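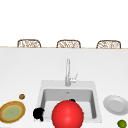 The simulated kitchen counter at Hudden, with the sink, two plates and the red sphere.

I went to the Hudden open day in Birkolville wanting to see grippers close on things. The invitation promised a side-by-side comparison of two of them, the Sezer two-finger and the Hoker suction cup, and I have been shopping for one or the other since spring. What I got for the first hour was a screen.

Damian Gajewski ran the simulation session. He had a rendered kitchen up, very clean, very white, and the plan was that both grippers would be tried in software before we walked over to the real arms. Each got the same 233 attempts, spread over the objects on the counter and in the sink. Sezer came out ahead by 17 successful picks. There was a murmur of approval from the Sezer customers in the second row.

I asked what the red sphere was made of. Damian said it had a mass and a friction value and that was all it needed. Fair enough, but those two numbers decide the result. A glossy ball is a gift to a suction cup if the surface is hard and smooth, and a nuisance if it gives a little. For fingers it depends on whether they open wide enough to get past the middle. He said the friction was the default. I wrote "default" in my notebook and underlined it.

The sink bothered me more. Reaching down into a basin is where I lose most of my picks at work, because the wrist gets to the wall before the fingers get to the part. Damian showed us a few of those reaches and they looked good, smooth and unhurried. Then Kadri Rozīte, who buys for a bakery supplier and had come in on the same train as me, asked whether contact with the basin wall counted as a failure. It didn't, unless the controller stopped. On our line a gripper that rubs steel all day is a gripper I replace in December.

Nor could I get excited about the plates. One plate in the scene is plain white on a white counter, and I would have liked to see what a real depth camera made of that. The simulated camera was getting perfect depth. Someone asked if noise could be switched on. It could, and it hadn't been for the comparison.

After coffee (good coffee, I'll give them that) we were split into groups and taken to the cells. Erhan Gezer looked after ours. He had both grippers on the same model of arm, and he was a lot more willing to talk about trouble than the people upstairs. He let each of us pick 5 objects from a tray and run them on either gripper. I chose a lemon, a saucer, a bag of screws, a sponge and my own glasses case. Sezer managed the lemon, the sponge and the case. Hoker managed the saucer and the case, and let go of the lemon halfway to the bin. Neither could do anything with the screws.

That tells you very little, and I said so to Erhan before he could say it to me. He agreed and told me the cup I was using was the stiff one. With a softer cup he would expect the lemon to hold. He didn't have a softer cup in the cell.

Changing over from one gripper to the other took Erhan under four minutes with one hex key, and the controller picked up the new tool without a restart. I liked that part very much. The Hoker is also noisier than the brochure led me to think, and you would notice it in a small room.

Kadir Özkan gave the closing talk and put the 17-pick lead on a slide in large type, with no mention of the friction setting or the camera. I stayed behind to ask whether the scene files would be shared, so that people could put in their own numbers. He said he would look into it and took my card.

Necati Ağca from our maintenance team wants a two-week loan of both grippers before we spend anything, and he has a box of our worst parts ready for them. I've sent the request. The loan form runs to 30 questions, and the one about wash-down I had to leave blank until somebody at Hudden tells me which seals they fit.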